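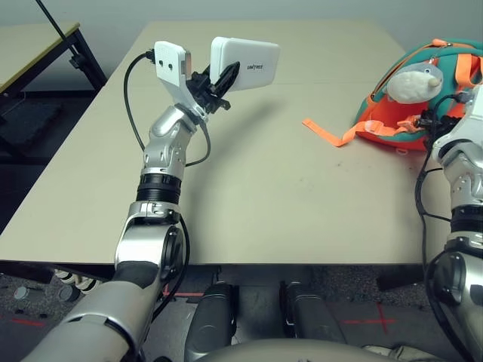 How long should a power bank last before it needs replacing?
With fairly ordinary use you can expect a few good years from one, and how you charge and store it between trips makes a bigger difference than how much you paid for it.

I started writing these notes for my walking group after our weekend in Pirmont in May, when half of us were huddled over one socket in the guesthouse dining room while the breakfast things were being cleared round us. Everybody had brought a power bank, you see, and hardly anybody had brought one with anything in it. So I promised I would put down how I look after mine, and what follows is rather more than I promised, but do make a cup of tea and bear with me.

Getting it ready before a trip

Find your power bank a day or two before you leave. I say this with feeling, as mine spent most of last winter in a coat pocket and I turned the house upside down looking for it.

Have a good look at it first, in daylight if you can. Lay it on a flat surface and see whether it rocks. If the case is bulging, or a seam has opened up, or there is a sweet, chemical sort of smell, please don't charge it. Put it somewhere away from anything that burns easily and ring your council or the recycling centre to ask how they want it brought in. It must never go in the household bin.

If all is well, plug it in with a decent cable and let it fill up while you are at home and awake. A big one can take the whole evening. Mine gets gently warm and I think nothing of it, but if yours becomes too hot to hold comfortably, unplug it and leave it be.

Then try it out. Connect your phone, watch for the charging sign, and leave the two together for a quarter of an hour. Sawsan Haddadin once carried a perfectly full power bank up a very long hill with a cable that had given up entirely, and she has packed 2 cables ever since.

Using it while you are out

Top your phone up in the middle of the day and don't wait for the red battery sign. Switch the screen off while it charges, and if you are somewhere with no signal, put it in flight mode, as a phone that is forever hunting for a mast will eat its battery almost as fast as you can feed it.

Cold is the other thing. On frosty mornings I keep mine in an inside pocket (Ottmar Hinrichs swears by a woolly sock, and I must say it works nicely). In summer, keep it out of the sun, and don't leave it in a parked car – even a short stop for ice cream can make a glovebox dreadfully hot.

If you are flying, it goes in your hand luggage and never in the suitcase. Look for the Wh figure printed on the case and compare it with what your airline allows. Should you only find mAh, multiply that by the battery voltage, also on the label, and divide by a thousand.

Putting it away again

Don't put it away empty! Charge it to a bit over half and keep it in a cool, dry drawer, away from keys and loose coins. I have a reminder on the kitchen calendar to check it every couple of months and give it a little top-up.

It also helps to write the date you bought it on a scrap of masking tape and stick it to the back. When mine began giving me one phone charge where it used to manage nearly three, I looked at the tape and was quite astonished at how old it was.

Carola Kleinschmidt has asked me whether it is all right to charge the power bank and the phone at the same time. Some makers allow it and some don't, so look in the leaflet. I prefer to do the phone first and the power bank afterwards, and then I can go to bed with everything unplugged.

Last updated July 26, 2025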